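3.2 双腕把持デモンストレーションの収集

本節では、方策学習に用いるデモンストレーションの収集手順を述べる。ロボット本体による遠隔操作は用いず、作業者が両手に一台ずつハンドヘルド型グリッパを持ち、対象物を直接操作する方式をとった。視覚入力はグリッパ側の広角カメラから取得し、左右の系列を同期させて一つのエピソードとして保存する。以下、この収集系列群をKallbergと呼ぶ。

作業環境は卓上に限定しなかった。先行して構築したBakilanaセットは硬い平面上の操作のみで構成されており、これで学習した方策は、支持面が変形する条件で接近高さの推定を誤る傾向を示した。対象物が沈み込む、あるいは接触によって面ごと動く状況が学習分布に含まれていなかったためと考えられる。そこでKallbergでは、寝具、座面、床に敷いた布など、柔らかい支持面を意図的に加えた。寝具上の設定では、白いシーツの上に半透明のピンク色のプラスチックシートを広げ、その上に青果と皿を配置する。プラスチックシートの皺は強い鏡面反射を生じ、奥行きの手がかりを部分的に失わせる。この外乱は照明条件の調整では取り除かず、そのまま記録した。

対象物には、リンゴ、プラム、柑橘類など丸みのある果実を主に用いた。形状が近く色と寸法が異なる物体を混在させることで、把持幅の制御と対象の識別を同時に要求する。葉物野菜とニンジンはそれぞれ別の皿に載せ、果実の移動中も視野内に残りうる非操作対象として扱った。移動先は縁の立ち上がった緑色のトレイとし、支持面の端に斜めに置いた。トレイの位置と角度はエピソード間で固定していない。

各エピソードの開始前に、作業者は果実を手で配置し直す。配置は乱数表に従わず、作業者の判断に任せた。ただし、同種の果実だけが一箇所に固まる配置と、両グリッパの可動範囲から外れる配置は避けるよう指示した。把持に失敗した場合も記録は中断せず、対象物が支持面上に残っていれば再試行を含めて一つの系列とする。対象物が支持面から落下した系列は、別ラベルを付して学習から除外した。

収集は7名の作業者が分担し、検査後に756エピソードを採用した。検査では、指先が両系列で同時に視野外となる区間、および同期ずれが2フレームを超える区間を含むものを棄却した。採否の判定はT. PaivaとG. Mwakalingaが独立に行い、不一致の系列は協議により決定した。寝具上の設定における記録画像を図6に示す。掲載順は収集の時間順を表すものではない。

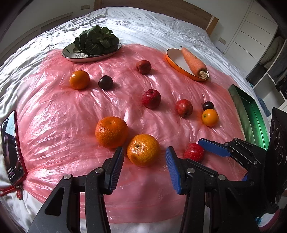
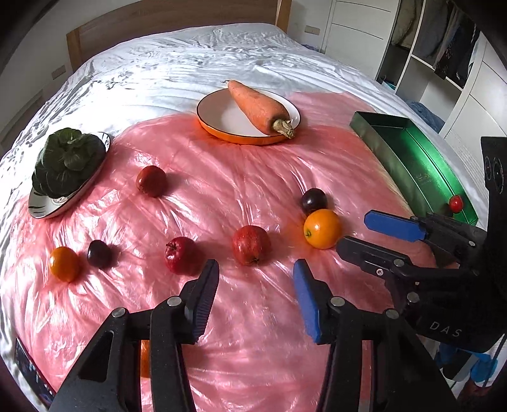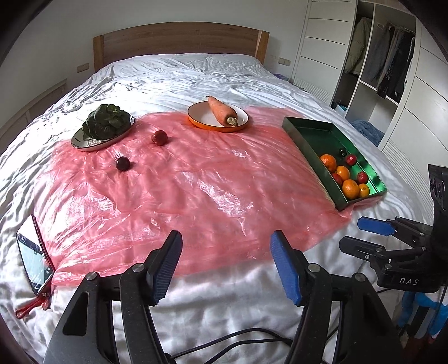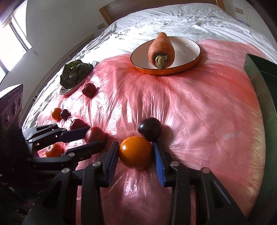
図6 寝具上の設定における記録画像。上から順に(a)〜(d)とする。(a) 果実がシート上に分散した配置。(b) トレイの手前側に小さな赤い対象物が一つある状態。(c) 柑橘類を含む複数の果実がトレイ内に集まった状態。(d) 一方のグリッパの指が柑橘の両側に位置する状態。いずれの画像にも両方のグリッパが写っている。

3.3 系列の分割と注釈

採用した系列は、接近、把持、移送、解放の各区間に分割した。区間境界は指の開閉幅の時系列から自動的に求め、開閉幅の変化が閾値に満たない接触については人手で修正した。とくに図6(d)のように指が対象の側面近くにある場合、開閉幅だけでは接触の有無を判別できないことがあり、前後のフレームを参照して境界を定めた。

注釈には内製ツールGarkovを用いた。対象物の種別は粗い分類にとどめ、小型の赤い果実のように広角画像上で種の特定が難しいものは、色と相対寸法のみを記録した。皿の上の野菜については区間ごとの注釈を行わず、系列の先頭で存在のみを付与している。トレイ内で果実同士が接している場合は個別の輪郭を与えず、一つの領域として扱った。この簡略化が解放位置の予測に及ぼす影響は、5.2節で評価する。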